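Drosska Teleoperation Kit: Frequently Asked Questions
Posted Sunday, July 31, 2022 by the Bandora support desk
14 shares | 3 comments

Does the operator need programming experience?
No. The operator moves the leader arm and the follower arm copies it. Most new operators record usable demonstrations on their first day.

Can I guide the arm by hand instead?
Yes, in free-drive mode. Keep your hands clear of the workspace, as a hand that covers an object in the recording makes the demonstration harder to use.

Why is stacking the recommended first task?
It needs a grasp, a transfer, an alignment and a release, and a failure is easy to label. Use cubes in distinct colours and mark the target area on the table with a black square.
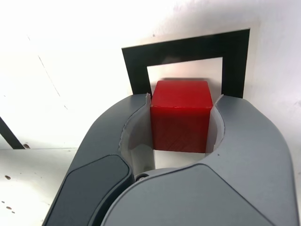
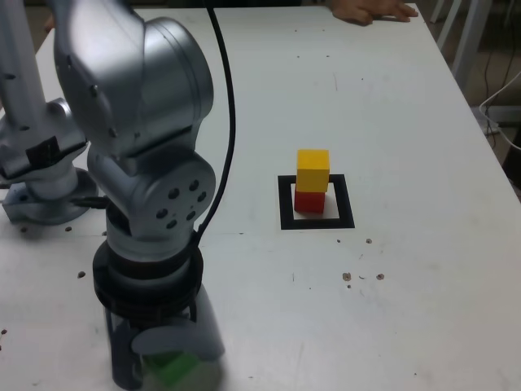
Red, yellow and green cubes, with two arms at the table:

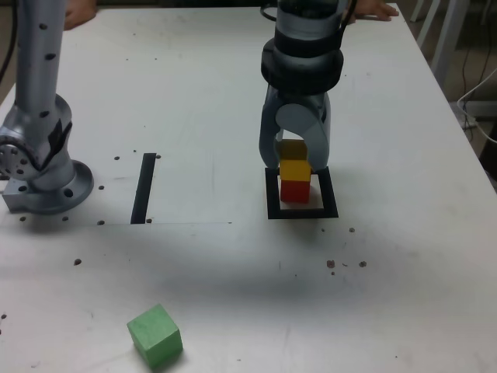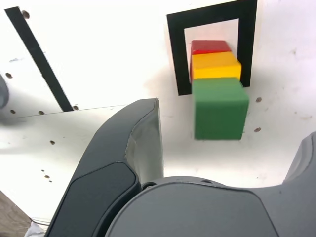 Clundosero wrote in to say that their operators were releasing the top cube too early, and that the tower shifted on nearly every attempt until they lowered the gripper speed to 7 per cent for the last part of the descent. They also asked whether the failed attempts should be deleted.

Should they be?
Keep them, but label them as failures. The training script skips labelled failures by default. An unlabelled failure is treated as a correct demonstration.

How many demonstrations are required?
Our stacking policy was trained on 253 demonstrations from 3 operators. Fewer may be enough if the cubes always start in the same positions. Vary the starting positions if you want the policy to cope with a cube that has been moved.

Do I need a wrist camera as well as a fixed one?
We recommend both. The fixed view can lose the cube behind the gripper, and the wrist view loses the rest of the table during a close grasp.

What does error 2654 mean?
The leader and follower arms have drifted out of agreement. Stop recording, return both arms to the home position and run the Domański alignment routine. Discard the demonstration in progress.

Can I edit a recording afterwards?
You can trim the start and end. Cuts in the middle were removed in the May release.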